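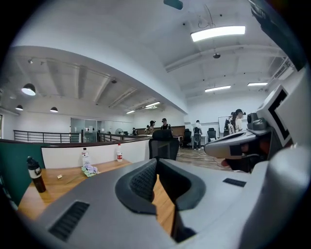
How long does it take to move a phone's worth of messages to a new handset?

In my tests the middle value was 19 minutes over a cable and 40 over Wi-Fi, for the same message store each time.

4.2 Message transfer

I'll admit I expected the cable to win by less. I ran every transfer with Bimisex, the small logging tool I wrote for this paper, which notes when the old phone starts sending and when the new one says it has finished. Each handset held 200 chat threads, some with long voice notes in them, and I repeated each run 3 times (I'd have liked more, but wiping a phone and filling it up again eats a whole afternoon).

The Wi-Fi runs were all over the place. At the Govberg site the router sat in the next room and things ticked along nicely, while at Bretbridge the same phones kept dropping back to the slower band, and one run had to be started again from scratch. I've kept that run in the results – leaving it out would flatter Wi-Fi more than it deserves.

Figure 3. Bretbridge site, office interior.
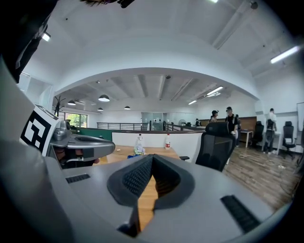 4.3 What went missing

Speed is only half of what people care about, so I also compared the threads on both handsets once each transfer was done. Text came across whole in every run. Voice notes were patchier: a few arrived with the wrong date, which pushed them to the top of the thread and made old chats look new. I used the McPhee matching method for this part, with one small change, as it treats a wrong date as a lost message and that seemed harsh to me. Stickers I didn't check at all, and I'd be glad if somebody else did.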